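Looking After Cleaning Cloths and a Wooden Table

Most of the wiping in our house gets done with four or five old cloths, and for years they lived in a damp heap by the sink. They smelled, they left fluff on everything, and I was always buying more. The habits below fixed most of that.

Sort by job first. Keep dark cloths for the table and shelves, pale ones for dishes, and anything stained or thin for the floor. If two people in the house clean, agree on the colors or it will all get mixed up within a week.

Wash new dark cloths on their own at least twice. Navy and black are the worst for losing dye, and a damp navy cloth left overnight on a light tabletop can leave a mark that takes a lot of rubbing to get out. Test it by pressing the wet cloth onto a piece of white kitchen paper. If color comes off, wash it again.

Skip the fabric softener. It coats the fibers and the cloth just pushes water around. Half a cup of white vinegar in the rinse does the same job on stiff cloths. Dry them flat or over a rail, never bunched up.

To fold one for wiping, lay it out, fold it in half, then in half again, and pull the two ends to square it up. You get a firm pad with several clean faces. When one face is dirty, turn it over, then open it out and fold it the other way. 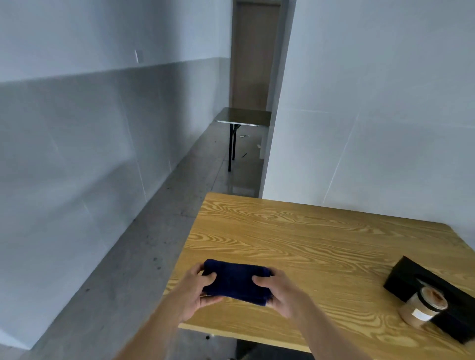
Navy cloth folded to a pad, frayed side toward you.

Frayed edges do not mean a cloth is finished. Snip off the long threads and never pull them, or the whole side will run. If it keeps going, turn the edge under and run a quick zigzag stitch along it. A soft, fuzzy cloth is still good for dusting long after it has stopped soaking up much water.

For the table itself, go with the grain and use long strokes. The cloth should be wrung out until it no longer drips. Follow with a dry one straight away, especially along the edge against the wall where water likes to sit. Lift boxes and jars off before you start - wiping around them leaves a ring in the end.

Small glass jars are handy for dry powders such as baking soda, but label every one on the side, with the contents and the month you filled it. Mine from last December had only a "B" on it and I had to throw it out. Keep the lid dry and wipe the rim before closing, or the powder cakes.

Once a year I go over the tabletop with a little Brinumum wax. A 100 ml tin does our table with plenty left over. Put it on thin, leave it for roughly 3 hours, then buff with the oldest cloth you have.

Last updated 20/09/2023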